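How Fabric Flowers Are Made

Some flowers never need water. They don't grow in soil, and no bee will ever find anything to eat in them. They are artificial flowers, which means people made them. You have probably seen them in a dentist's waiting room, in a store window or on somebody's kitchen shelf.

People have been making flowers out of other things for a very long time. They have used paper, silk, feathers, wax and even shells. Today most artificial flowers are made of fabric and plastic.

Starting with a real flower

A person who designs artificial flowers begins by looking at real ones. Joaquim Tavares designs flowers at a small workshop called Gouveia. On Monday he might buy a bunch of hydrangeas and pull one of them to pieces. He lays the parts on paper and draws around them with a pencil.

A hydrangea is a good flower to study. From across the room it looks like one big round bloom. Up close you can see that it is a lot of little flowers packed together. Each little flower is called a floret. The whole round bunch is called a flower head.

Real hydrangeas can be white, pink, purple, green or blue. With many kinds, the color depends on the soil. Soil with more acid in it often gives blue flowers. Fabric hydrangeas can be any color the maker picks.

Cutting the petals

First the fabric is made a little stiff, so that the edges won't fray. Then it is stacked in layers and cut with a sharp metal shape called a die. A die works like a cookie cutter. At Gouveia one press can cut 30 layers of fabric at the same time.

The petals are flat when they come out of the press. Real petals are hardly ever flat, so the next step is to shape them. The fabric is squeezed in a warm mold. The mold bends the petals and can press thin lines into them. These lines are called veins. In a living plant, veins carry water. In a fabric petal they are only there for looks.

Color may be added before or after cutting. Sometimes a worker brushes a darker shade on by hand.

Putting the flower together

Now the florets have to be joined. Many of them have a small hole in the middle. A plastic stalk goes through the hole, and a little plastic center holds the fabric in place. The stalks branch off from one thicker stem, like the ribs of an umbrella.

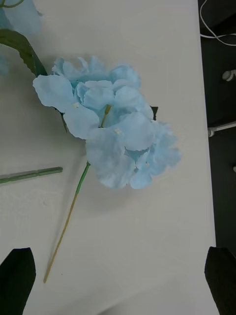
Leaves are made in much the same way as petals. Hydrangea leaves have edges with small points, like the teeth of a saw. The word for this is serrated. Next time you see a hydrangea bush, look for them.

Stems are often plastic with a wire inside. The wire lets you bend the stem so the flower leans the way you want. Ask a grown-up to help if a stem needs to be shorter, as wire is hard to cut and the ends can be sharp.

Taking care of them

Fabric flowers do not wilt, but they do get dusty. Nicanor Escobedo looks after the window displays at a store called Laver, where there are roughly 400 flowers to keep clean. He uses a soft, dry paintbrush and starts at the top. Strong sunlight can fade the color over time, so he moves the displays every 2 months.

Words to know

Artificial: made by people
Die: a sharp shape used for cutting
Floret: one small flower in a flower head
Serrated: having small points along the edge

More to read

How Is Paper Made?
Why Do Leaves Change Color in November?
What Is Inside a Seed?
Buttons, Zippers and Snaps
Where Does Blue Dye Come From?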